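Toy library asks families to return building blocks before summer count

30 May 2019

The Chowdhury Toy Library in Rotinwood is asking families to bring back any building blocks they have at home before its summer count, after a check of the shelves showed that 200 pieces from the large block collection had not been returned.

The collection has 2000 pieces when complete and is lent out in mixed sets of 100. It is the most borrowed item in the library, ahead of the train tracks and the dress-up boxes. Most sets come back with a few blocks short, and the missing ones tend to show up later under a couch or in the trunk of a car.

Borrowers do not need to have a full set to bring something in. Single blocks are welcome, and there is no fine for late pieces handed over before the count starts. The long flat rectangles are in shortest supply -- they are used as floors, roofs and bridges, and a set without them is hard to build with.

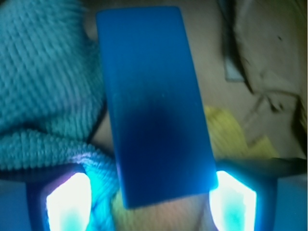 A long, flat block in blue.

The library changed the way it takes blocks back in February. Until then, sets went out and came home in lidded plastic tubs, which took up most of the storage closet and cracked at the corners. Families now return blocks in ordinary paper bags, and the bags are emptied and sorted by color and shape at the library before new sets are made up.

Any brown grocery bag will do. The library asks that bags be left open at the top and not stapled, as staples have ended up in with the toys. A torn or worn rim can be patched with tape and the bag used again. Bags should not be filled to the top, and heavier sets should be split between two.

Blocks should be wiped with a damp cloth and left to dry before they are packed. Pieces that are chipped or split should go in a separate bag marked "repair" so they can be checked before they are lent again. Other small toys that have gotten mixed in with the blocks can be left where they are and will be sorted out at the library. 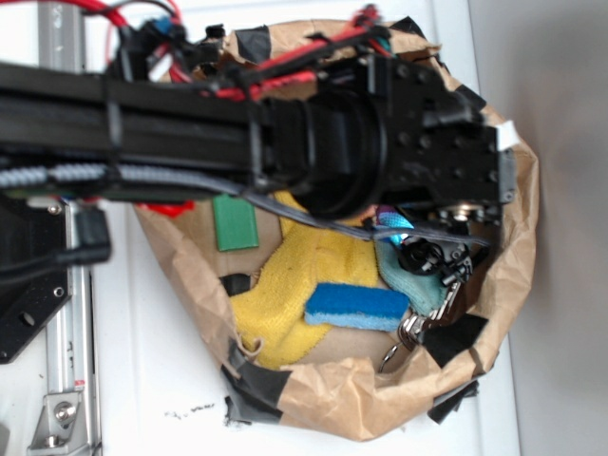

Oltanance said the paper bags had made returns easier at home, but asked for a printed list of the pieces in each set, so that parents could check for strays before the walk over to the library.

The library said a list of that kind is being drawn up and will be tucked into each set from the start of the new lending period. It will show the outline of every shape, with a box to mark next to each one, so that children can help with the packing.

Blocks can be dropped off at the front desk during opening hours or left at the Nukura Street entrance, where there is a covered shelf inside the door. Families who have moved out of Rotinwood can return pieces by mail.

Block sets will not be lent while the count is under way. All other toys, puzzles and games can be borrowed as usual. Loans are limited to 4 items per family, and a block set counts as one item.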